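5. Setting up a horror marathon in Cilar

This section covers building a watchlist, fixing the running order, and deciding how far to trust the ratings. Cilar will offer to do all three for you with the Quick Start button. I would skip the button. It tends to hand you the same slashers everyone has seen, in the order they came out, and calls that a program.

Before you start

You need a Cilar account and at least 7 titles in your library. The sign-up page says the scanner picks up everything on your drive. It misses films with a number in the file name more often than it should, and horror is mostly sequels. Check the count yourself.

5.1 Create the list

1. Open Library and choose New Marathon.
2. Type a name. You can't change it later without losing your notes, whatever the pop-up says.
3. Set Genre to Horror. Leave Subgenre blank for now. Cilar files werewolf films under "Creature," "Gothic" or "Comedy," and I have yet to work out the rule.
4. Add your titles by hand, then press Save. Wait for the green tick.

Note: A list holds up to 100 titles. It gets slow well before that.

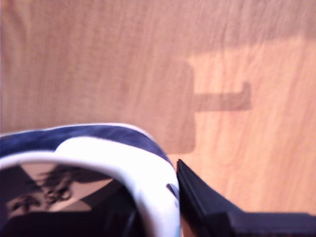 Shadow on a wooden surface.

5.2 Set the running order

1. Go to Order and turn off Smart Sequence.
2. Drag your opener to the top. Pick something short that people can talk over while they find a seat.
3. Put the slowest film second. Supposedly a slow burn works best after midnight. In my experience that is when people fall asleep.
4. Add a break of at least ten minutes after every second film. The break timer starts when the credits start, so allow for long credits.
5. Press Lock Order.

Caution: Lock Order does not lock the versions. If you own both the theatrical cut and the director's cut, Cilar plays whichever file is larger. Open each title and tick the cut you want.

5.3 Decide what to do about the Dread Score

Every film gets a Dread Score out of 100, said to measure how frightening it is. The help page doesn't explain how. Bereket Ambaye, who wrote the first version of this guide, compared 33 films from his own shelf and found that louder soundtracks scored higher almost every time. A quiet ghost story doesn't stand much of a chance.

1. Open Settings, then Scores.
2. Set Dread Score to Hidden.
3. If your guests want a number, switch on Member Ratings, and set the minimum to 400 votes. Below that you are mostly reading the opinions of the director's friends.

5.4 Content warnings

1. Open each film and select Warnings.
2. Read the full list. The icons on the poster show only the first three.
3. For anything made before the eighties, look it up somewhere else as well. Gadisa Kassa sent in a list of older titles with no warnings at all, including two with real animal deaths. They were still blank when we last looked.

5.5 Test it

Play the first minute of every film on the screen you plan to use. Cilar's Check All button reports "Ready" if the file exists, even when the sound is missing. Subtitles need a separate test, and they reset when you close the app, so turn them on again on the night.

If a film won't play, see section 8. If Quick Start has replaced your list, go to Library, then Removed, and restore it before Thursday, when the folder empties.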